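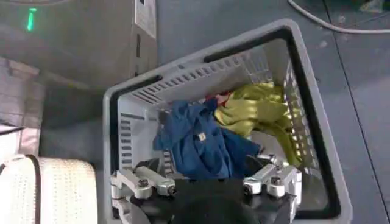
Lingyun Hou writes that the reprint of Captain Lei should keep the original caption boxes exactly as they were first set, spelling mistakes included, and asks why the second volume has departed from the practice of the first. Several subscribers have raised the same point in shorter form, and the Society is glad to set out its position.

Captain Lei of the Outer Moons ran as a weekly adventure page, with the story told in captions beneath the drawings and no speech balloons until its final run. The captions were typeset separately from the artwork and pasted beneath it, often by a different hand at each newspaper that carried the strip. In consequence there is no single original text. The Wollon printing and the Botton printing differ on most pages, sometimes by a comma and sometimes by a whole sentence, and on page 19 they disagree as to which of the two brothers falls from the airship.

For the first volume the editors followed the Wollon printing throughout. It was the only complete set then available to the Society, and readers were told so in the preface. The bequest of the Kimier scrapbooks has since given us a good run of the Botton pages, together with 11 typed caption sheets bearing the writer's own corrections. These sheets show that a number of well-known errors were not the writer's at all. The "moon of fear", which has puzzled readers of the ice chapters for many years, was typed as the "moon of fire", and the correction of "Prince" to "Price" on the title page of the fourth chapter was plainly a slip at the printer's.

The second volume therefore adopts the caption sheets where they survive and the Wollon printing elsewhere. Every change is listed at the back of the book, by page and panel, with both readings given in full. Simple misprints have been corrected only where the caption sheet supports the correction. Old spellings, the habit of printing the names of ships in capitals, and the double dashes of which the writer was so fond have all been left alone.

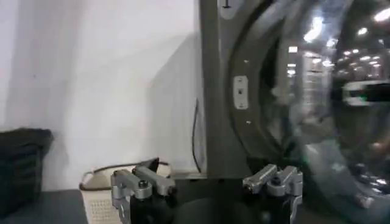 The question of the missing panels is a separate one. The Botton newspaper regularly trimmed the last row of drawings to make room for advertisements, and for the chapter known as The Glass Desert the Wollon copies are badly torn. Covadonga Aranda has prepared a reading text of the lost captions from the caption sheets, and this will be printed opposite the surviving artwork. No new drawings have been commissioned - the Society does not consider that it would be right to do so - and blank panels will be shown at their proper size, so that the rhythm of the page is preserved.

Subscribers have also asked about colour. The strip was printed in 2 colours for its opening chapters and in black thereafter. The second volume will follow the same arrangement. The red of the early pages has been matched to the cleanest of the scrapbook copies, although readers who own original pages will know that it varied a good deal from week to week.

The volume will run to 46 plates, with an introduction, the caption text of The Glass Desert and the list of changes. It is expected from the binder in May and will be sent to subscribers in the order in which payments were received. Those who bought the first volume and would like a printed list of the differences between the Wollon text and the caption sheets for that volume may have one free of charge on request to the Society's office.

The Society would be grateful to hear from anyone who holds copies of the strip from a third newspaper, in whatever condition. Loose cuttings are welcome. Please do not remove pages from albums or attempt to flatten folded sheets before sending them; a note of what you have, with the first words of each caption, is sufficient in the first instance.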